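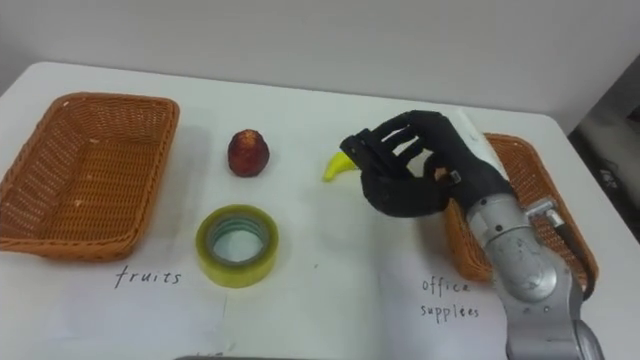

Frequently Asked Questions

Korkstead Family Film Afternoons

On this page we collected the questions which parents and other visitors send us most often. If you do not find your answer, please write to us through the contact form. We read all messages, but in the school holidays the reply can take a few days.

What are the Family Film Afternoons?

We show one animated film every two weeks in the small hall of the Zoda cinema in Korkstead. The films are chosen for children from four years and for the adults who come with them. After the film there is a short talk in the foyer, where everybody can say what they liked and what they did not understand. The talk is free to skip.

Which films do you show?

Mostly hand-drawn and stop-motion films, and sometimes computer animation. We like films that do not come often to the big cinemas. Some of them are many years old. We do not show series episodes or films that are only advertising for toys.

What is "The Lantern Goat" and why do you show it every summer?

It is a film of the Llorente studio about a goat who must carry a light over the mountain before the snow comes. It was the first film in our program and the families ask for it again each year. In 2026 we will show it in July, as the last film before the break. The picture is a little soft on the big screen, but the colors are very good and the music is the best part of it.

Is it the same story as the old folk tale?

Only in part. In the tale the goat travels alone and does not come back. In the film she has a companion, a very talkative crow, and the ending is kinder. Parents who know the tale from their own childhood are sometimes surprised by this. We think the crow talks too much in the middle of the film, but the children usually have another opinion.

Are there scary scenes?

In "The Lantern Goat" there is one scene in a cave which can be too much for small children. It is dark, there are loud sounds, and for a moment you do not know where the goat is. The scene comes in the second half and takes about two minutes. You can go out with your child and come back, the staff at the door will let you in again.

For the other films we write a short note in the program. We mention dark scenes, the death of a person or an animal, and very loud music. Please understand that each child is different and we cannot foresee everything.

How long are the films?

We try to stay under 100 minutes. Most of our films are shorter than this. When a film is longer, we make a break of ten minutes in the middle, and it is written in the program.

In which language do you show the films?

In English. If the original film is in another language, we show the dubbed version, as many of our visitors do not read yet. Once in a season there is a screening with the original sound and subtitles, which we recommend from nine years.

How many seats are there?

The small hall has 100 seats. There are two places for wheelchairs at the end of the fourth row. If you need one of them, please tell us when you make the reservation, so that we can keep the seat next to it for your companion.

Do I need to reserve?

It is better, but not necessary. Reserved tickets must be collected fifteen minutes before the film starts. After this time we give them to the people who are waiting. For "The Lantern Goat" we really advise you to reserve, in the last year many families had to go home.

Can I leave my child in the cinema and come back later?

No. Children under twelve must stay with an adult during the whole film and the talk. One adult can bring up to five children.

Can we bring food?

Small snacks and water are fine. Please no hot food and nothing in glass. The cinema has its own counter with popcorn and juice, and it opens half an hour before the film.

Is the sound very loud?

We ask the projectionist to keep it lower than in the evening program. For every child it is still possible that it is too much, especially in the first rows. The seats in the back, on the left side, are the quietest in our experience. Ear protection is allowed, of course, but we do not lend it.

Do you have screenings with the lights on?

Yes, one in each season. The light in the hall stays half on, the sound is lower again, and the children may walk around and speak. There are no trailers before the film. In the program this screening has the word "Calm" next to the title.

What is the Faseria list?

Faseria is the name of our small viewing list for home. It has 233 animated films, with the recommended age and a few sentences for each. You get it as a file when you subscribe to our newsletter. Of these films, 36 are without any spoken words, so they are also good for families who speak different languages at home.

How do you choose the recommended age?

We watch every film completely before we write something about it. We look at the speed of the cutting, at the sad and scary parts, and at how difficult the story is to follow. The official rating is our starting point, but sometimes we go one or two years higher. A film can be harmless and still boring for a child of four.

Can I propose a film?

Yes, please do. Write the title, the year and the country if you know them. It is helpful if you also write why your family likes it. We cannot promise that we will show it, because for some films the rights are too expensive or we do not find out who has them.

Do you sell the films or send copies?

No. We have only the right to show them in the hall. For the films on the list, please ask first in your public library.

Last change of this page: June 2026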